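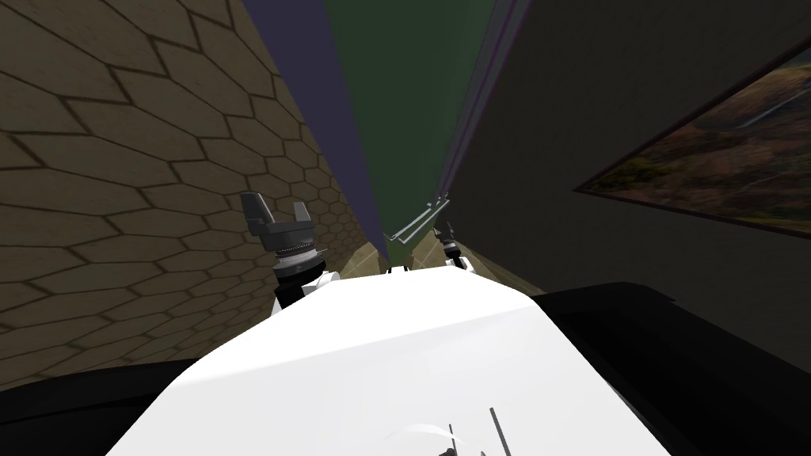

A rendered view of a white robot with two arms.

Clevville residents win new safeguards over Pavell gravel pit plan

Residents living beside the proposed Pavell gravel pit have welcomed a decision to move its edge further from their homes, after 3,758 people signed a petition calling for changes.

The revised plan keeps digging at least 1,000 metres from the nearest houses on Drenell Lane. It also takes gravel lorries away from the primary school and stops all work on the site at 4 pm.

Etelka Bodnár of the Clevville Neighbours Group said the news had been greeted with cheers at a packed meeting in the village hall.

"We are thrilled," she said. "People gave up their evenings to read noise reports and knock on doors, and they have been listened to. The lorry route was the thing that worried parents most, and to see it redrawn is wonderful."

The group began meeting in March, when the first plans went on show at the library. Those drawings placed the main haul road along Drenell Lane, which has no footpath for much of its length.

Under the new layout, lorries will leave by the northern gate and join the main road beyond the old railway bridge. A planted bank will be built along the southern side before any gravel is taken out.

Eugénie Gaillard, who farms next to the site, said she was delighted that water checks had been added.

"We have nine wells on this side of the hill and every one of them is in use," she said. "They'll now be tested before work starts and all the way through – that's a huge relief for us."

Dust limits have still to be settled, and the group is asking for readings to be put online each morning. The full plans can be seen at Clevville Library, where written comments may also be handed in at the front desk.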